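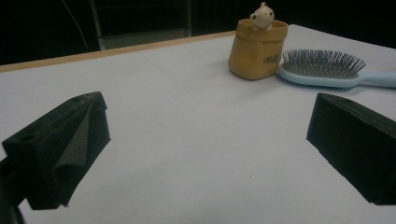 生活と自動化 第2回 配布資料
機械は家事と現場の仕事をもうできるか

前回は、工場の自動化の歴史を話しました。今回は、家の中の仕事と、小さい作業場の仕事について考えます。資料の順番は講義の順番と少し違います。四節と五節は時間が足りないとき、各自で読んでください。

私の日本語で分かりにくい所があれば、講義の後に教えてください。専門用語は、できるだけ日本語と英語の両方を書きます。

一 問いの立て方

「ロボットは家事ができますか」という質問を、よく受けます。この質問には、そのままでは答えることができません。「家事」という言葉が広すぎるからです。床の掃除は、かなり前から機械がやっています。食器を洗うことも、食器を機械の中に並べた後であれば、機械がやります。洗濯も同じです。しかし、食器を並べること、洗濯物を畳むこと、机の上を片付けることは、今でもほとんどの家で人がやっています。

つまり、機械が引き受けたのは、箱の中で起こる仕事です。洗濯機の中では、水と布の状態を機械がだいたい決めることができます。箱の外に出ると、物の場所も、物の形も、光も、毎日違います。この講義では、箱の中の仕事を「囲われた仕事」、箱の外の仕事を「開いた仕事」と呼びます。この呼び方は私の講義の中だけのものですから、ほかの授業のレポートで使うときは説明を付けてください。

工場の溶接や塗装も、囲われた仕事です。柵があって、部品はいつも同じ向きで来ます。柵の外で、段ボール箱から部品を出して向きをそろえている人がいます。その人の仕事は開いた仕事です。家と工場は違う世界のように見えますが、難しい所はよく似ています。

二 片付けるという仕事を分ける

机の上の物を片付ける仕事を、次のように分けて考えます。

見つける(検出、detection)
何であるか決める(認識、recognition)
どこを持つか決める(把持計画、grasp planning)
持つ(把持、grasping)
運ぶ(搬送、transport)
置く(配置、placement)
終わったかどうか確かめる(確認、verification)

学生の皆さんはたいてい「持つ」が一番難しいと答えます。それは半分正しいです。単純な形の、硬くて軽い物を持つことは、今の機械にとってそれほど難しくありません。難しいのは、前の段階の小さい間違いが後の段階で大きくなることです。ヘアブラシを別の物と間違えても、持つことはできるかもしれません。しかし置く場所は間違います。持ち主から見れば、それは片付けではなく、物がなくなったということです。

また、「確かめる」は多くの実演で省略されます。人が横で見ているので、必要がないように見えます。家で人がいない時間に働く機械には、ここが必要です。

三 例で考える:小物入れとブラシ

冒頭の写真の、黄色い入れ物と水色のヘアブラシを例にします。どちらも、どの家の洗面所にありそうな大きくない物です。しかし把持計画の立場から見ると、性格がずいぶん違います。

入れ物は、下の方が広く、口に厚い縁があります。縁は少し外に出ています。胴を両側からはさむ方法と、縁をつまむ方法が考えられます。胴をはさむ場合、面が平らでないので、指が当たる場所によって回転する可能性があります。縁をつまむ場合、口から白いクマのような人形が顔を出しているので、指の入る場所が限られます。上から来る指が人形の頭に当たれば、機械は「縁に届いた」と誤解するかもしれません。

もう一つ、写真を見るだけでは決められないことがあります。人形は入れ物と一体でしょうか、それとも中に入っている別の物でしょうか。人間も、触る前には迷うと思います。人間は迷ったまま手を出して、軽く動かしてみて、そこで分かります。英語ではこれを interactive perception と言います。見てから動くのではなくて、動くことで見るという考え方です。今日の講義の中で一つだけ覚えて帰るなら、この言葉にしてください。

ブラシの方は、毛が上を向いています。上から見ると、楕円の頭の部分が一番大きく見えます。単純な計算方法は、大きく見える部分の中心を持とうとします。すると指は毛の部分に来ます。毛は曲がりますから、カメラから見た高さと、実際に力がかかる高さが一致しません。柄を持てばよいのですが、柄は机に近くて低いので、指先と机の面の間に余裕が少ないです。指が厚いとき、この問題はもっと大きくなります。

さらに、二つの物はほとんど触れる距離にあります。片方に指を入れようとすると、もう片方を押します。離してから持つのか、押してもよいと考えるのか。人間の場合、ブラシを押しても気にしません。入れ物の中に倒れやすい物があれば、気にします。同じ「押す」という動作の重さが、相手によって違うわけです。この重さを機械にどう教えるかは、まだ決まった答えがありません。

学生からよく出る提案は「物と物を離して置く決まりを作ればよい」というものです。よい提案ですが、これは仕事の一部を人間に戻しています。五節でもう一度この話をします。

四 成功率をどう読むか

ロボットの発表では、成功率という数字がよく出ます。読み方に注意が必要です。

練習用に、一つの記録を考えましょう。Zulstead という名前の実習課題です。机の上の小物を箱に入れる作業を、100回やります。記録表には、次のことを書きます。

物の種類と置き方を毎回変えたか
失敗のとき、人が手を出したか
やり直しを一回の成功に数えたか
途中で照明や机を変えたか
だれが「成功」と決めたか

この五つの欄が空いている成功率は、比べることができません。やり直しを許すかどうかだけで、数字は大きく動きます。やり直しは悪いことではありません。家の中であれば、ゆっくりやり直しても最後に片付けばよいです。しかし、ガラスのコップで一回落としたら、やり直しはありません。成功率は、失敗の中身と一緒に読んでください。

私は失敗を、軽い失敗と重い失敗に分けることをすすめます。軽い失敗は、持てなかった、少しずれた、時間がかかった、などです。重い失敗は、壊した、人に当たった、大切な物を捨てた、などです。軽い失敗が多くて重い失敗がない機械と、軽い失敗が少なくて重い失敗がときどきある機械では、家に置けるのは前の方だと私は思います。ここは意見が分かれる所です。高齢の家族がいるか、小さい子供がいるかによっても違います。

それから、続けてやる仕事の問題があります。一つの動作がほとんど成功しても、動作が24個つながった仕事では、最後まで止まらずに行く可能性はずっと低くなります。掛け算をすれば分かります。夕食の後の台所を片付ける仕事は、もっと長いです。途中で失敗に気がついて、自分で直す力がなければ、長い仕事はできません。二節の「確かめる」がここで効いてきます。

五 人間の側に残る仕事

機械を入れると、新しい仕事が生まれます。床を掃除する機械を使っている人は知っているでしょう。動かす前に、電源コードを上げ、靴下を拾い、椅子を動かします。これを準備の仕事と呼びます。終わった後には、ごみを出し、ブラシにからんだ髪を取ります。これは世話の仕事です。

家事の時間がどれだけ減ったかを調べるときは、準備と世話の時間を引かなければなりません。ところが、この時間は短くて、ばらばらで、家族の中の決まった人に集まりやすいです。調査の紙に書いてもらうことも難しいです。「特に何もしていません」と答えた人が、実は毎朝コードを上げていたりします。

作業場でも同じことがあります。Kováčik という小さい組立ての作業場を訪ねたとき、部品を取る腕の横に、部品の山を手でならす人が立っていました。山が高くなると、腕が奥の部品を取れなくなるからです。その人の仕事の名前は、職場の書類にはありませんでした。ならす作業は楽ですか、と聞くと、楽だけれども離れることができない、という答えでした。自動化の後で残る仕事は、軽いけれども人を縛ることがあります。この話は、次回の賃金の話とつながります。

三節の「離して置く決まり」も、準備の仕事です。悪いと言っているのではありません。人間の社会は、機械のために道をまっすぐにし、床を平らにしてきました。問題は、だれがその準備をするのか、その時間を数えるのか、ということです。

六 教え方の三つの道

機械に開いた仕事をさせる方法は、大きく分けて三つあります。詳しい式は情報工学の授業で習ってください。考え方だけ書きます。

(1)人が規則を書く
物の形と場所が分かっているとき、今でも一番確実です。間違いの原因も探しやすいです。しかし家の中の物の種類は多いので、規則がすぐに足りなくなります。規則に規則を足していくと、書いた本人も分からなくなります。

(2)人がやって見せる
人が手で機械を動かすか、機械の指に似た道具を手に持って作業をして、それを記録します。これを模倣学習(imitation learning)と言います。机の片付けや布を畳む作業で、最近の進歩が目立つのはこの道です。弱い点は、見せてもらっていない状況です。人は上手にやって見せますから、失敗の途中の記録が少なくなります。そのために、失敗から戻る方法を学びにくいです。わざと少しずれた所から始めて見せる、という工夫があります。

集める作業そのものも労働です。同じ物を持って、置いて、また持ちます。Flurnside という実習用の記録集では、一人の参加者が同じ机で754回分を記録しました。後半の動きは前半より速く、いつも同じ角度になっていました。上手になったとも言えますし、変化がなくなったとも言えます。学習の材料としては、少し困ることです。

(3)機械が自分で試す
試して、良い結果に点をあげる方法です。強化学習(reinforcement learning)と言います。計算機の中の仮の世界で試すことが多いです。歩くことでは大きい成果がありました。手の仕事では、毛や布や紐のように形が変わる物を、仮の世界で正しく作ることがまだ難しいです。ブラシの毛を指で押したときの感じを、計算機の中で再現することを想像してみてください。

実際の機械では、三つを混ぜることが普通です。レポートで「AIを使った」とだけ書く人がいますが、どの道をどの部分に使ったかを書いてください。

七 今の時点での私の見方

毎年、この節を書き直しています。去年の資料を先輩からもらった人は、違う所を比べると面白いと思います。

短い作業で、物の種類が限られていて、失敗しても軽い場合。これはもうできる、と言ってよいでしょう。机の上の小物を箱に入れること、決まった棚に箱を置くこと、タオルのような四角い布を畳むことなどです。ただし人間より遅いことが多いです。遅いことは、家ではあまり問題になりません。夜の間にやればよいからです。作業場では、遅いことはそのまま費用になります。

長い作業で、部屋が毎回違う場合。実演はありますが、見ていないときに任せることは、まだ早いと私は考えます。台所全体の片付け、子供部屋の片付けがこれに入ります。子供部屋では、物をどこに置くかだけではなくて、捨ててよいかどうかの判断が入ります。紙の切れ端が、子供にとって大事な絵かもしれません。これは指の問題でもカメラの問題でもありません。家族に聞かなければ分からないことを、いつ、何回まで聞いてよいか、という問題です。何でも聞いてくる機械は、手伝いになりません。

人の体に触る作業。髪をとかす、服を着せる、食事を口に運ぶ、などです。研究はありますが、片付けとは別の種類の仕事だと考えてください。ブラシを持ち上げて引き出しに入れることと、ブラシで人の髪をとかすことの間には、大きい距離があります。同じ道具の名前が出てくるので、ニュースでは一緒に書かれることがあります。注意して読んでください。

作業場の箱詰めと仕分け。これは家よりも進んでいます。理由は機械の手が良いからだけではありません。作業場では、箱の形や光の位置を変えてもよいからです。家族に「今日から食器は全部この向きで置いてください」と言うことは難しいですが、作業場ではそれが言えます。

八 反対の意見

私の見方に反対する人も多いです。公平のために、二つ書きます。

一つ目は、進歩の速さを低く見すぎている、という意見です。言葉を扱う計算機も、長い間だめだと言われていて、短い期間で変わりました。手の仕事も、材料が十分に集まれば同じようになるかもしれません。私の答えは、言葉の材料は人間が既にたくさん書いていたが、手の動きの材料はこれから作らなければならない、ということです。この答えがいつまで正しいか、私には分かりません。

二つ目は、家事を機械にさせるという目標が、そもそも間違っている、という意見です。家事の分担が不公平であることを、道具で隠しているという批判です。洗濯機の歴史を見ると、洗濯は楽になりましたが、洗う回数も増えました。きれいであることの基準が上がったからです。この批判には、私はかなり賛成しています。それでも、一人で暮らしていて、腕が上がらない人にとって、机の上の物を取ってくれる機械は大切です。どちらの生活を頭に置いて話しているのか、議論の前に確かめるとよいでしょう。

九 準備の課題(次回まで)

自分の家か、アルバイト先の仕事を一つ選んで、二節の七つの段階に分けてください。「料理」のように大きい仕事ではなく、「朝食の皿を流しに運ぶ」ぐらいの大きさにしてください。

それぞれの段階について、機械に任せたときの軽い失敗と重い失敗を書きます。思いつかない段階は空けておいてよいです。グループの話し合いで埋めます。

その仕事を機械に任せるために、家族や同僚が前の晩に何をしなければならないか、短い文章で書いてください。五節の準備の仕事のことです。ここは表ではなく文章にしてください。

写真を付ける人は、家族の顔や手紙の宛名が写らないようにお願いします。提出は講義用のページ Vukamby の「第2回」の所です。紙で出したい人は、講義の始めに前の机に置いてください。

補足 言葉について

「把持」は「はじ」と読みます。私は最初の年に、ずっと別の読み方をしていました。

「ハンド」と「グリッパ」は、本によって使い方が違います。この講義では、二本の指ではさむ簡単な物をグリッパ、指が多くて人の手に似た物をハンドと呼びます。

「家事ロボット」という言葉は、人の形の機械を想像させます。この資料では、形を決めないために、できるだけ「機械」と書きました。ノートを取るときは、どちらでもかまいません。

次回は、作業場の賃金と、機械の横に残る人の仕事を扱います。五節をもう一度読んでから来てください。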